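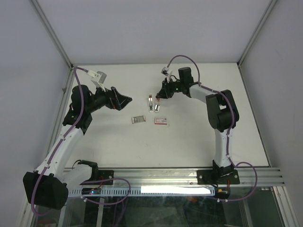
COMPANY NEWS / PRODUCT SAFETY

Hundono asks customers to stop automatic work on Drorby two-arm cells until grip fault is corrected

WHITLOCK, June – Hundono, the maker of the Drorby two-arm tabletop cell, is informing all its customers of a fault in the control software of the cell. In certain conditions a gripper can open by itself after a short loss of signal, and the arm can then continue its movement as if it still carries the object. Hundono asks that Drorby cells with control software Drokulance are not used in automatic mode until the correction has been installed.

One person has received a minor injury in connection with the fault. An operator at a customer site was hit on the back of the hand when she reached for a dropped part and the arm did not wait. She was treated at the site and returned to work on the same shift. Hundono has spoken with her and has apologized to her and to her employer.

What was found

The Drorby cell has two arms, which stand on a common rail at the front of the table and reach to the middle, where small objects are sorted, turned or handed from one gripper to the other. Each gripper reports its position to the controller through the cable that follows the arm. When the report does not come, the controller should hold both arms still and keep the fingers closed with the last known force.

In the affected software this does not always happen. If the signal is missing for longer than 180 milliseconds and then comes back, the controller reads the first new message as a fresh start of the gripper. A fresh start includes a full opening of the fingers. The object falls, and the movement plan, which has not been told about this, goes on to its next step. In the handover task the second arm then closes on empty air, or on the object in a wrong position.

The first report reached Hundono from a customer who packs small boxed goods. The customer wrote that boxes were found on the table in places where no box should be, and that the log showed no error. Our service department first believed that the finger pads were worn and sent new pads. This was a wrong conclusion, and it cost the customer time. A second report with the same signs came later, and only then was the case given to the engineering group.

The engineering group repeated the task in the test room in Whitlock. In 3698 handovers with a deliberately disturbed signal, the gripper opened without command 56 times. With an undisturbed signal the fault did not appear. The group also found that a cable which is bent too tightly near the base of the arm can produce such a disturbance in normal use, mostly when the arm is stretched far toward the other side of the table.

"We should have asked for the full log after the first call, and we sent finger pads instead," said Latrice Whitfield, head of product safety at Hundono. "The software was written to recover quickly from a lost signal. It recovers too quickly, and it does not check what the gripper is holding. I do not want any customer to run the cell in automatic mode and hope that the signal stays good."

Which cells are affected

The fault is present in all Drorby cells delivered with the Drokulance control software, and in older cells where this software was installed later. In total 763 cells are concerned. Cells which still run the earlier control software are not affected and can be used as before. The name of the installed software is shown on the start screen of the controller, in the lower line.

What customers should do now

Customers with an affected cell are asked to take these steps:

Stop all automatic programs and set the controller to manual mode.

Do not reach into the cell while the arms have power, also when they stand still and the grippers are empty.

Look at the cable of each arm along its full length. The loop at the base must be wide and must move freely. If the outer jacket is cracked or pressed flat, leave the arm switched off and ask Hundono for a new cable.

Save the controller log before the software is changed. Hundono will ask for it, and the update removes the older entries.

Manual mode may be used for service and for moving the arms to their rest position. In this mode the speed is limited and the arms move only while the operator holds the enable switch. The emergency stop is not affected by the fault and works in all modes.

Customers are asked not to solve the problem by making the waiting time in the settings longer. This has been tried in the test room. The gripper opens less often, but it still opens, and the arms need more time to stop when a real fault happens.

The correction

A corrected version of the software is finished and is now in its last tests. With this version, a gripper which has lost its signal stays closed, both arms stop, and the operator must confirm on the screen before anything moves again. The message on the screen will say which arm is concerned. The confirmation cannot be switched off.

The update will be sent to all registered customers in June at no cost. Customers who prefer a visit can ask for a service engineer, also at no cost. New cable holders, which keep the loop at the base wide, will be delivered together with the update and can be mounted with the tools that came with the cell. The order of the work is important: first the holders, then the software, and after this the short test program which is described in the enclosed sheet. If the test program stops with a message, the cell must stay out of automatic mode and the service desk should be contacted.

Deliveries of new Drorby cells are on hold until the last tests are complete. Customers who wait for a cell have been informed by letter of their new delivery time.

Changes inside the company

Hundono has also changed the way in which customer reports are handled. Every report of a dropped or misplaced object now goes to product safety on the same day, together with the log, and a spare part may no longer be sent as the only answer. The reports of the past are being read again under this rule. Two older cases have been reopened, and the customers concerned have been called.

"The operator who was hurt did what many people would do, she saw a part lying and wanted to put it back," Ms. Whitfield said. "The instruction sheet warns of this on a page far at the back. We are moving the warning to the first page, and we are writing it in shorter sentences."

The service desk can be reached by the telephone number on the type plate of the cell, from 7 a.m. to 7 p.m. Customers should have the serial number of the cell ready. Questions from the press can be sent to the product safety office in Whitlock, to the attention of Latrice Whitfield.

About Hundono

Hundono develops and builds small robot cells for sorting, packing and testing of light goods. The Drorby cell is assembled in Whitlock, where the company also has its test room and its service department.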